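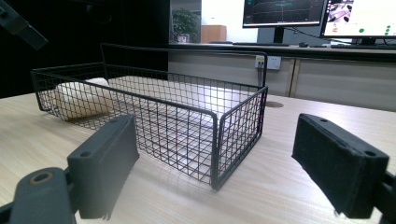 Why does a plateau need a ring around it, one reader wrote to ask, if the plateau is already protected?

Home | Places | Rocks and Water | Living Things | Word List

Print this page | E-mail this page

What Is a Buffer Zone?

The Cloltari Plateau is a high, flat area of limestone. It covers 608 square kilometers. It is protected by law, and the protected part is called the core zone. Outside the core zone is a second area, shaped like an uneven ring. This second area is the buffer zone.

A buffer is something that softens or slows a change. The buffer zone slows down changes that start outside the plateau before they reach it.

What the plateau is made of

Limestone is a rock that formed from shells and other hard parts of sea animals. Rainwater picks up a gas called carbon dioxide from the air and the soil. This makes the water a weak acid. Over a very long time, the acid dissolves the limestone and makes cracks, holes and caves. Land with this shape is called karst.

On karst, rain does not stay on the surface for long. It drops into holes called sinkholes and flows through the rock. It comes out again lower down, at springs. The largest spring on the plateau's edge is at Mamside.

How a line on a map can fail

A border on a map does not stop water. Suppose a farm stands one kilometer outside the core zone, on higher ground. If fertilizer is spread there before heavy rain, some of it washes into the nearest sinkhole. The water can then travel under the border and into the protected caves. The farm has not broken any rule of the core zone. The caves are changed anyway. 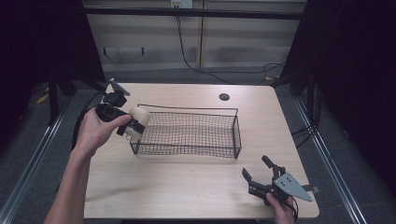 Noise, light and seeds cross borders too. Bats that leave the caves at dusk may avoid a brightly lit road. Seeds from garden plants are carried by wind and birds, and some of them grow in places where they crowd out the plants that were there before.

Where the ring goes

A buffer zone does not have to be the same width all the way around. At Cloltari it is widest on the north side, where it reaches 8 kilometers. Water from the north flows toward the caves, so more land has to be looked after there. On the south side the land drops away steeply and water flows out from the plateau. The buffer zone there is narrow.

To find out which way the water goes, scientists use a dye test. They put a harmless colored dye into a sinkhole and then test the springs. If dye appears at a spring, the two places are connected. The time it takes to arrive shows how fast the water moves – sometimes hours, sometimes weeks.

What is allowed

In the core zone:
Walking on marked paths is allowed. Scientists may work there with a permit. Building, mining and cutting down living trees are not allowed.

In the buffer zone:
People may live, farm and keep animals. Houses may be repaired. New buildings need permission, and the plans must show where the waste water will go. Quarries are not allowed on the north side.

Outside both zones:
The ordinary laws of the country apply.

The village of Bruvham is inside the buffer zone. People have farmed there for 2,000 years, and the stone walls between the fields are part of what is being protected. Some are built without any mortar. Small gaps between the stones give shelter to lizards and beetles.

Animals in the caves

The caves are home to 14 kinds of bat. Most of them feed outside the core zone, over the hay fields and streams of the buffer zone. A cave with no feeding ground near it would be of little use to them.

Blind shrimp live in the cave pools. They are very sensitive to dirty water. A fall in the number of shrimp can be an early sign of a problem farther up the slope.

Does a buffer zone always work?

No. Air pollution can travel much farther than eight kilometers. A long drought affects the core zone and the buffer zone alike. Rules also have to be checked, which takes time and money. At Dhillon Sinks, on the northwest side, an old trash dump was in use long before the ring was drawn. Rain still washes material out of it, and the nearest spring is tested every September.

Words to know

Core zone – the part with the strictest rules.
Karst – land shaped by water dissolving the rock.
Sinkhole – a hollow where water goes underground.
Spring – a place where underground water comes out.

Contact us | Copyright Cloltari Plateau Learning Pages | Back to top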